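**Skikska opens orders for hand-held gripper kit**

April 10, 2025 -- Skikska has begun taking orders for a two-handed demonstration kit aimed at labs and small integrators that want manipulation data without tying up a robot arm. The kit consists of a left and a right hand-held gripper, marker plates for tracking, cabling, and a license for the company's recording software, Ollasow.

The operator wears or holds one gripper in each hand and performs the task directly on a tabletop. Ollasow logs the pose of both units along with jaw opening, and writes one file per attempt. Files can be trimmed and relabeled in the same program. Export to third-party training formats is included in the base license; batch export costs extra.

Each unit weighs 186 grams without its cable. Skikska says a new operator needs about 25 minutes to calibrate both hands the first time, and that the calibration can be saved and reloaded as long as the tracking cameras have not been moved.
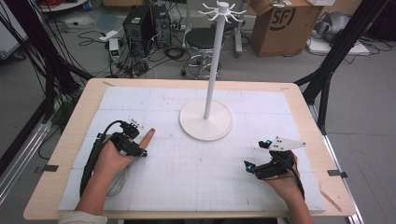 The units are wired. A wireless version was shown in February but is not on the price list, and Skikska gives no date for it. The company says the wired link keeps the two hands on a common clock, which matters for tasks where one hand steadies a part and the other loads it. Cable length is 4 meters per side -- enough for seated work at a bench, less so for anything that involves walking.

Denby, a contract assembly shop that tested a pre-release set, reported that recording went smoothly on rigid household items and poorly on thin film and bagged goods. It also asked for a smaller strap size. Skikska has added one as a no-cost option at checkout.

Tracking cameras and the host computer are not included. Buyers who already own a compatible camera system can use it; others are referred to Asfaw, which sells a matched set and handles installation. Replacement jaws and marker plates are stocked separately.

Orders placed now ship in 23 working days.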